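How to Set Up a Home Collection Session With the Hand-Held Gripper

Updated 27 October 2020

If you are reading this, you have most likely signed up to record household tasks with one of our hand-held grippers, and you have a free evening and a bedroom in mind. Wonderful! Bedrooms are my favorite places to work, partly for the soft light and partly for all the cloth, and cloth is what we are shortest on. This page goes through how we like a session to be run. It is longer than the card that comes in the kit, and I make no apology for that, as most of the questions we get by email are about things the card leaves out.

Before you start

Read the consent sheet with everyone who lives in the home, including the ones who say they will be out. The lens on the gripper is a wide one and takes in far more of a room than you would think when you are only looking at your hands. Walk through once with nothing recording and put away mail, medicine bottles, family photos, school papers and anything with a name or an address on it. Mirrors deserve a second look. Stand where you plan to work, then stand a step to each side, and see what comes back at you.

Please don't tidy beyond that. We ask for rooms as people live in them, with clothes waiting to be put away and boxes where the boxes usually are. Hok-lam Chow went through our September batch and sent back a whole apartment's worth of recordings where every surface had been cleared, and the family had to do it all over again, poor things.

If the session is in the evening, switch on the lights you would normally have on and leave them that way until you finish. Turning a lamp on halfway through a task gives us trouble later.

Checking the gripper

Squeeze it open and closed a few times before you touch anything. Both fingers should travel together and meet without a click. Look at the pivot pins on the linkages, and if one is standing proud of its arm, stop and write to us. Do not push it back in with a pair of pliers (Normand MacLeod has a drawer full of arms that were fixed this way).

Wipe the finger pads with a plain damp cloth and let them dry. No hand cream for an hour beforehand if you will be swapping pads yourself. We have more than one style of pad in use at the moment, and you should note in the log which kind is on each gripper, every session, even if it hasn't changed.

Choosing and doing the task

Each task card covers one job: straighten a duvet, pair socks, move a shirt from the bed to a hanger. Read it aloud once, start recording, hold still for a slow breath, and then do the job at the speed you would do it on an ordinary day. Going slower feels helpful, I know, and everyone does it at first.

Some habits we ask you to keep:

Pick up socks by the cuff or the middle, whichever comes naturally, but let the gripper do the holding. Your free hand may steady an item if the card says two hands. Otherwise keep it back.

On bedding, grip the fabric itself and stay clear of zippers. The teeth chew up the pads, and a pad with a nick in it spoils everything recorded after.

Keep hot things out of it. A garment steamer or an iron can stay in the room, switched off and cold, and you should leave it where it stands until you have put the gripper down.

If you drop something, carry on and pick it up with the gripper. A dropped sock is a perfectly good recording. If you bump into furniture or somebody walks in who hasn't signed, stop, mark the recording as void in the log and begin again.

Take a rest after every 3 cards. Wrists get tired before you notice, and the grip on the handle starts to wander.

Finishing up

Write the log while you are still in the room. We want the card number, the pad type, how many tries it took, and a line about anything odd. Then wipe the pads again, close the fingers, and put the gripper back in its foam with the lens facing up. Recordings should be sent within two days. If a family member changes their mind after that, tell us and we will remove the session, no reasons asked for.

One last check is worth doing at the bed before you pack up, with the duvet jobs and the small laundry jobs both in mind: did the fingers stay in view the whole time?

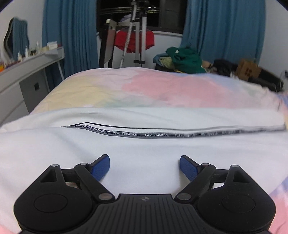
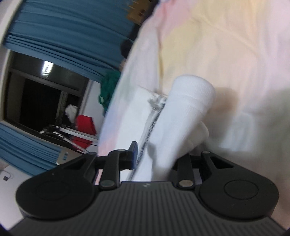
Bedding and sock work in the same bedroom, fingers in view in both.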